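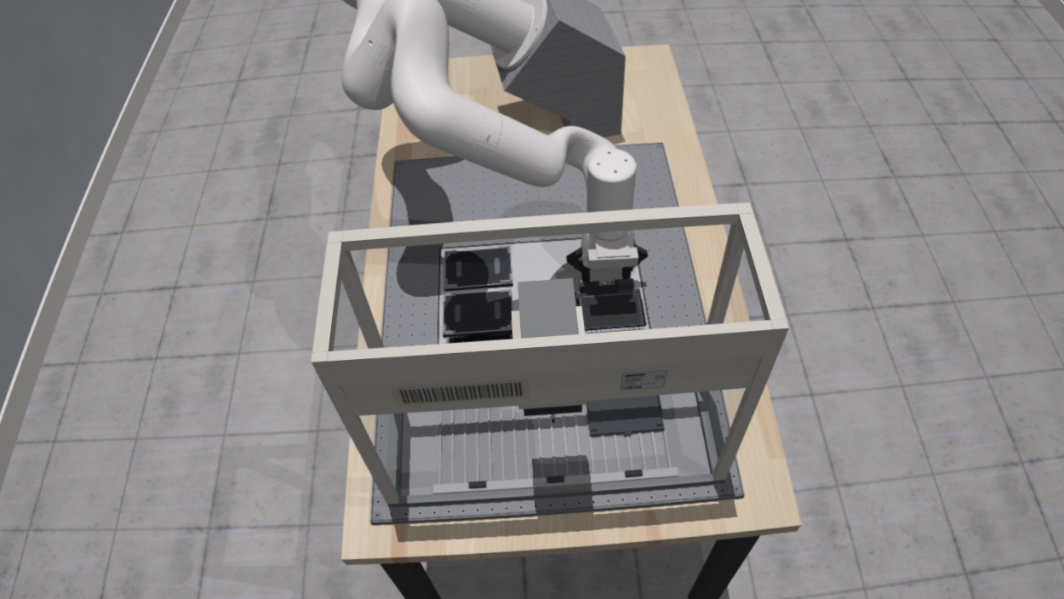 Gittins objected in the May round of comments that a bench top of pale timber should never have been scored on the same scale as a sealed one, and that the two grain directions ought to be reported apart. We have kept the single scale and give the grain directions separately in Section 4.

3.2 Wear of bench surfaces

Timber tops at the Zurlow and Tramutach sites were inspected under the Siddiqui protocol. Each top was divided into 7 strips running parallel to the front edge. A strip was wiped, left overnight and scored for staining, lifted grain and open joints. Cleaning followed the normal routine of the site, with no change of product during the study. Tops that had been sanded within the previous year were left out. 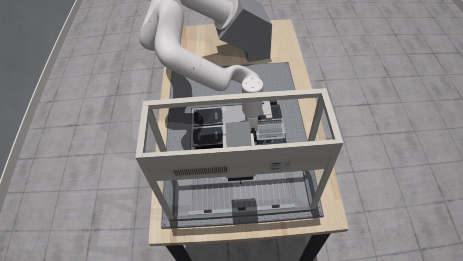

Figure 2. Light wooden table with visible plank joints, on a tiled floor.

Open joints accounted for most of the low scores. Staining was heavier near sinks, and lifted grain was found mainly where stools had been pushed against the front edge. Yeo's earlier survey used whole tops as the unit and does not allow a comparison by strip.

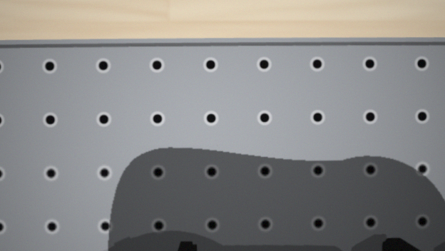

Should a top with open joints be refilled before it is oiled? Refill first, as oil left in the joint keeps the filler from bonding.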